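LEIA-ME: pasta Pliseck, porta aberta de novembro

Oi! Se você caiu nesta pasta, provavelmente foi no sábado em que abrimos a sala e eu prometi para meio mundo que ia subir os arquivos "amanhã". Pois é, demorou um pouquinho, mas está tudo aqui (quase tudo, veja as pendências lá embaixo).

Eu sou a Florencia Ocampo e cuido dos dados do Pliseck, a coleção de gravações com garra de mão que fazemos na Cledik. A ideia da visita era mostrar o trabalho com a coisa acontecendo, sem slides. Vieram 42 pessoas ao longo da tarde, bem mais do que cabe confortavelmente entre o sofá e as estantes, e mesmo assim foi uma delícia!

O que tem na pasta

episodios/ - 79 episódios gravados durante a visita, um por subpasta
notas/ - minhas anotações e as da Rokeya, em texto puro
visitantes/ - só as perguntas que o pessoal deixou por escrito, sem nomes
descartados.txt - lista do que ficou de fora e por quê

Cada episódio traz o vídeo da garra, a abertura da garra ao longo do tempo e um arquivo tarefa.txt com uma frase dizendo o que a pessoa queria fazer. As frases estão em português e às vezes em inglês, dependendo de quem digitou. Não padronizei e nem pretendo, gosto assim.

Dos 79, 19 foram feitos por visitantes que nunca tinham segurado uma garra na vida. Estão marcados com "v" no nome da subpasta e são os meus preferidos: tem gente que vai devagarinho, tem gente que ataca o objeto como se ele fosse fugir. Se você vai treinar alguma coisa, sugiro separar esses e olhar antes.

Como foi a tarde

Começamos às 14h com o Bongani Magagula explicando a calibração, e as perguntas vieram antes de ele terminar a primeira frase. Depois dividimos todo mundo em 6 grupos e cada um passou um tempo com alguém da equipe. A Chutima ficou com a turma das crianças e saiu de lá rouca.

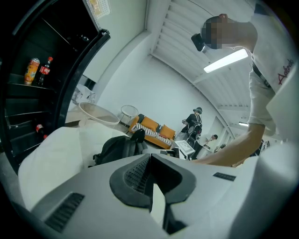
Sala de gravação vista pela câmera da garra, com uma pessoa usando uma pequena câmera na cabeça e o sofá laranja ao fundo.

Privacidade

Os rostos estão pixelados. Se você achar algum que escapou, me avise com o número do episódio que eu tiro do ar na hora.

Uso

Pode usar para estudo e para aula, citando "Pliseck, Cledik". Para uso comercial, fale comigo antes.

Pendências

- sincronia do áudio: está torta em alguns episódios, a Rokeya está mexendo nisso
- traduzir as notas da calibração
- responder às perguntas de visitantes/ (estou na metade, paciência comigo!)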